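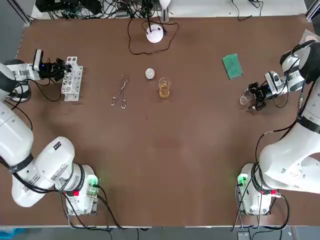

Duván Ñahui, Data Steward, Gilchrist Water Records Program

Category: Data cards / Environment / Drinking water

Gilchrist Tap Water Colour and Taste Records

Summary

The Gilchrist records hold 2423 entries on the colour, odour and taste of household tap water in the Cilleo supply district. Each entry pairs a laboratory colour reading with the resident's own written remarks. The collection is intended for people studying how complaints about drinking water relate to measured quality. It is not a compliance record and should not be cited as one.

Source of the records

Residents requested a sampling kit by telephone or at the district office counter. Each kit contained one 200 mL bottle, a reply card and a return label. Samples were drawn from the kitchen cold tap before any other use of water that morning, and bottles received after noon on a Friday were held in the cool room until the next working day. Reply cards were transcribed as written, including spelling. Names, street numbers and telephone numbers were removed at transcription.

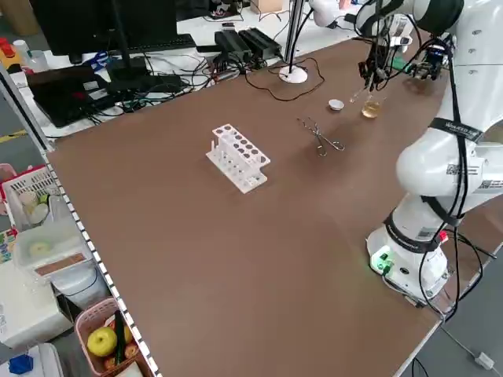 Remarks in French were kept in the original language, with an English translation in a separate column. Translations were prepared by program staff and have not been reviewed externally.

Fields

`entry_id` — unique to the entry, not to the household
`zone` — Hevberg, Vorkunov or Cilleo Centre
`month` — month of sampling; the year is withheld
`colour_tcu` — true colour units, measured after filtration
`odour_code` — see codes.csv
`remark` — the resident's words
`remark_en` — translation, where one exists
`pipe_material` — as reported by the resident, unverified

Known limitations

Participation was voluntary, and households with an existing complaint are over-represented. The Vorkunov zone contributed only 700 entries despite having the largest number of connections. Entries for November in the Hevberg zone coincide with a mains flushing program and show elevated colour; they have been retained and carry the flag `flush`.

Colour values below the reporting limit are entered as zero — users calculating averages should decide how to treat them before proceeding. Blank values indicate that no reading was taken.
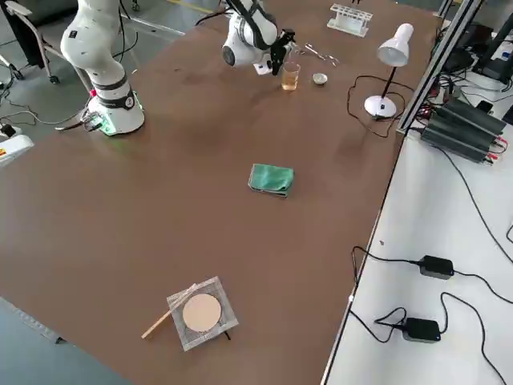

Small clear beaker of amber liquid, with shallow metal dish.

Access and terms

The records are supplied as comma-separated text in UTF-8. Research and teaching use is permitted with acknowledgement of the Gilchrist Water Records Program. Any attempt to identify a household from its remarks is prohibited. Extracts of more than 200 remarks may not be republished without written permission.

Corrections should be sent to the data steward, quoting the `entry_id`. Accepted corrections are listed in changes.txt with the next release.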